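Small Rack and Patch Cable Questions

Welcome to the Terngate help pages! I'm Hanne Pesonen, and I look after the wiring questions that come in from our members, most of whom have one small rack, one switch and a drawer full of cables they can't quite bring themselves to throw out. I've answered the ones I hear most often, and Gregor Imrie has kindly checked my work.

Does it matter which port I plug into?

For most small setups, no. On a plain switch any ordinary port will do the same job as its neighbor, and you can move a cable over by one without upsetting anything. If somebody has set up your switch with separate networks, though, please ask them first, because then port 13 and port 14 may lead to quite different places. 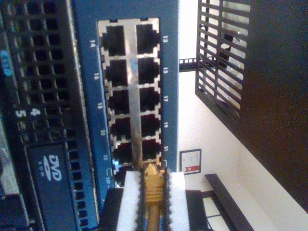 What I do recommend is keeping a list. Mine is a sheet of paper taped inside the cupboard door, with the port number on the left and the room on the right, and it has saved me more evenings than I can tell you. Write it in pencil. You will change your mind.

Why are my port numbers in such a funny order?

Many switches put the odd numbers in one row and the even numbers in the other, so the port next to 15 is 16 if you go across and 17 if you go along. It feels odd for a week or so and then you stop noticing. Read the printed number every time, especially when you're tired.

Do I need a full cabinet?

Oh, please don't buy one just for a switch! A small open frame is easier to live with, and you can get your hands in from nearly any side.

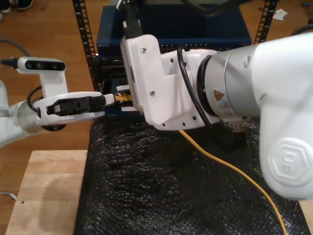

Choosing a spot for it takes more thought than choosing the frame itself. You want a sturdy surface, a power outlet within reach and enough room in front for your elbows. It's also nice to have something soft to work over, and a dark sheet like the black bubbly one here makes a yellow cable very easy to find again when you've put it down. Keep screws in a cup, though, as they do love to wander.

Where should the switch go?

I like it at the top, where I can read the front without kneeling on the floor. Gregor puts his lower down and we have agreed to disagree.

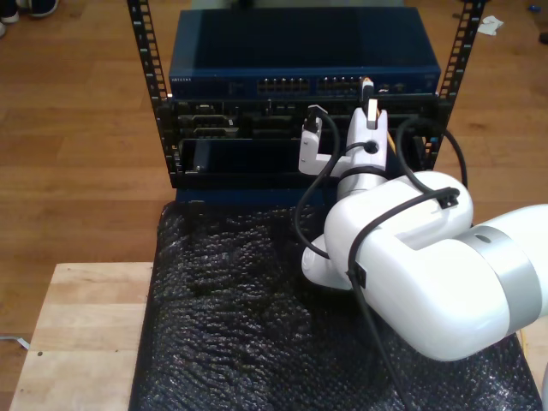 A Netgear switch at the top of a small open rack, ports facing front.

How do I know the plug is in properly?

Listen and feel for a small click, then give the cable a very gentle tug. If it slides back out, look at the little plastic latch, which is the first part to break on an old cable. No click and no light usually means trying another cable before you blame the switch.

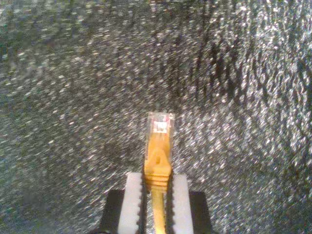

When you take a cable out, press the latch all the way down and hold the plug itself while you pull. If the boot is stiff, squeeze it a little nearer the plug and be patient with it.

Can I write to you with a question that isn't on this page?

Of course you can! Tell us the model of your switch and which port you're using, and one of us will write back.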